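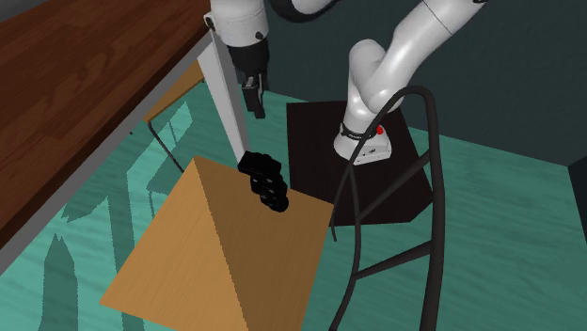
Simulated view: white arm and mounting base, with wooden table

Savholm Balcony Furniture - Owner's Guide
Section 4: Setting up the folding bench and planter rail

Published May | By the Dristico Product Support Team
12 shares | 3 comments

4.1 Before you begin

This section applies to the Savholm two-seat folding bench and the matching planter rail. Owners of apartments must obtain any approval required by their building manager before fixing an item to a wall or balustrade. The bench is freestanding and does not normally require approval.

Check the floor of the balcony for loose tiles and clear the drain. The bench needs a clear depth of 90 centimetres when open, measured from the wall to the nearest obstacle.

CAUTION: Do not place the bench against a balustrade. A child may use the seat to climb.

4.2 Assembling the bench

1. Lay the carton flat and cut the tape along the long side. Keep the carton until assembly is complete.
2. Place the seat face down on a blanket or on the flattened packing sheet.
3. Fold out both leg frames until the catches click.
4. Fit the cross brace between the leg frames with the four short bolts. Tighten by hand only.
5. Turn the bench upright with the help of a second adult.
6. Attach the backrest with the four long bolts, starting with the lower pair.
7. Tighten all bolts with the key supplied, then press down on each corner of the seat. If the bench rocks, turn the adjustable foot on that side until it sits level.

NOTE: The maximum load is 300 kilograms, spread evenly across the seat. The armrests are not designed to be sat on.

4.3 Fitting the planter rail

1. Open the two brackets and place them over the top bar of the balustrade, with the hooks facing inward.
2. Space the brackets 300 millimetres from each end of the planter.
3. Close each bracket and turn the locking screw until it stops.
4. Lower the empty planter onto the hooks. Add potting mix and plants only after the planter is seated.

CAUTION: Planters must hang on the inside of the balustrade. Do not hang a planter over a footpath, garden or neighbouring balcony.

4.4 Care in the first season

Wipe the seat with a damp cloth and mild soap. Oil the timber slats before winter and again in spring - more often on balconies that face the sea. Check all bolts after the first month of use and after any storm. In strong wind, fold the bench and store it indoors or lay it flat.

Small scratches in the coloured finish may be treated with the touch-up pen sold by Jeon. Replacement bolts and feet are available from the Kokville service counter on presentation of the product label, located beneath the seat.

Was this section helpful? 41 found this helpful

Related items
Section 3: Choosing a position for your furniture
Section 5: Folding table and wall hinge
Seasonal storage for cushions and covers
Spare parts and returns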